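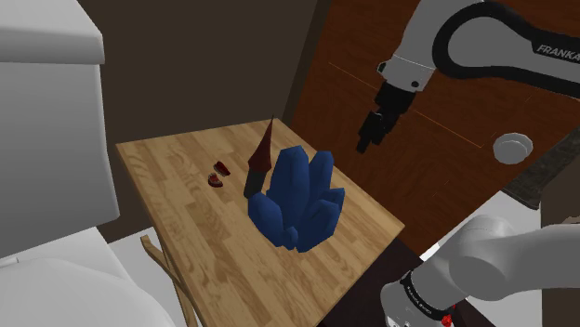

One of the simulated rooms at Werkine: blue crystals, a pointed red figure and a robot arm, right next to a toilet.

I got to spend an afternoon at the Werkine open day in Vellevport on 13 Jul 2022, and I'm still thinking about it! The group there collects examples for a learning system they call Kusuma, and a lot of it happens in simulation, with a person steering the arm from a desk.

Mojtaba Jafarzadeh showed us around. Every run starts from a new mix of room, table and objects, so the arm might get a crystal cluster one time and something like a set of dentures the next. The rooms get mixed too (the bathroom got a big laugh from our group). Each person records the same task over and over, and the target for this one is 800 good runs. They had 300 when we came by.

Then we got to try it. My first go was awful – I kept closing the gripper too early – but Mojtaba told me to slow down on the way in, and my fourth run was saved to the set. I was ridiculously proud of that.

The replay tool, Lukus, was my favorite part. You can scrub through any run and mark the spot where it went wrong, and I could have stayed there all evening. They plan another open day in August, with more desks for visitors.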